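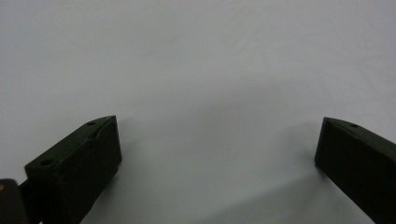
The White Table

Young-sook Yoon had the gripper in her hand by six, before the heating came on. She squeezed the handle and the two dark fingers closed. She let go and they opened. Under them the table was white and had nothing on it, and she looked at it for a while before she put the first towel down.

The job was towels. Westetti washed for hotels, and the towels came out of the dryers in a heap and had to be folded in thirds, then in half, with the label inside. Young-sook had done it by hand for most of her working life. Now she did it with the gripper, so that the machine in the back room could learn how. The machine was called Fimby. The people who made it were called Jillosix, and they paid Westetti for her mornings.

"A hundred and two today," said Kwak, who ran the floor. He had the sheet from Jillosix. "They want 100 good ones and they figure you'll spoil a couple."

"I won't spoil any."

"Then you can go home early."

She pinched a corner and lifted. With her own hands she would have found the second corner by running the hem through her fingers, without looking. The gripper had no way to feel a hem. She had to look for the corner, lower the fingers on either side of it, squeeze, and check that she had one layer and not two. The first towel took her longer than a whole stack used to.

By the thirtieth she was faster. By the fortieth her wrist hurt and she stopped to make tea.

Fimby was running when she went past the back room. It had a heap of its own, hand towels, and it was working on last month's lessons, the ones she had recorded in January. It reached in and took hold of a corner, and she recognized the reach. She always came in a little from the left, on account of an old shoulder. Fimby had no shoulder trouble that she knew of, but it came in from the left too.

It lifted the towel, shook it once, and laid it down. The far edge had flipped under. Fimby folded it anyway, in thirds and then in half, and put it on the stack with a lump in the middle.

"No," she said.

It picked up the next one. That one was fine. The one after that was two towels stuck together, and it folded them both as one, very neatly.

Kwak came and stood by her with his clipboard. "Forty an hour," he said. "You do more than that before you've got your coat off."

"What do they say about the lumps?"

"They say it needs more examples. Examples of the edge going under, and somebody fixing it."

"I don't let the edge go under."

"I know you don't," Kwak said. "That's what they're complaining about."

He showed her the note. It was dated 25th February and it was polite. The operator's folds were very clean, it said. Would she please make some mistakes and correct them. Two towels together, a twisted corner, an edge folded under. The machine had never seen these things put right and had no idea they could be.

She read it twice and gave it back. She drank the tea standing up.

At the white table she took the next towel and dropped it badly on purpose. It landed flat. She tried again and it landed flat again, near enough. She had to push the edge under with the tip of one finger of the gripper, and it looked to her like exactly what it was, a woman pushing an edge under. She pulled it out and started over.

In the end she shut her eyes. She grabbed at the heap, squeezed, and swung whatever she had caught onto the table. When she looked there were two towels with a sleeve of a bathrobe between them, and a corner twisted around twice.

That took some undoing. She held one towel still with the gripper and saw that she needed a second hand, and that she was not supposed to use one. She set the lot down, turned it, took the sleeve and drew it out slowly – then the top towel, then the corner, a little at a time. She noticed that she was talking. "Now this one. Leave that. Good." The gripper did not record sound. She went on talking anyway.

It was past noon when she finished the last of them. Kwak counted the spoiled ones and wrote the number down without reading it out.

"They'll be pleased," he said.

"Will it be able to do it tomorrow?"

"Not tomorrow. They have to feed it in. A few weeks, and then they'll see."

She hung the gripper on its hook and went to the back room for her coat. Fimby had been stopped for lunch, with a hand towel lying crooked in front of it. She looked to see if Kwak was coming. Then she reached across, found the hem, and folded it.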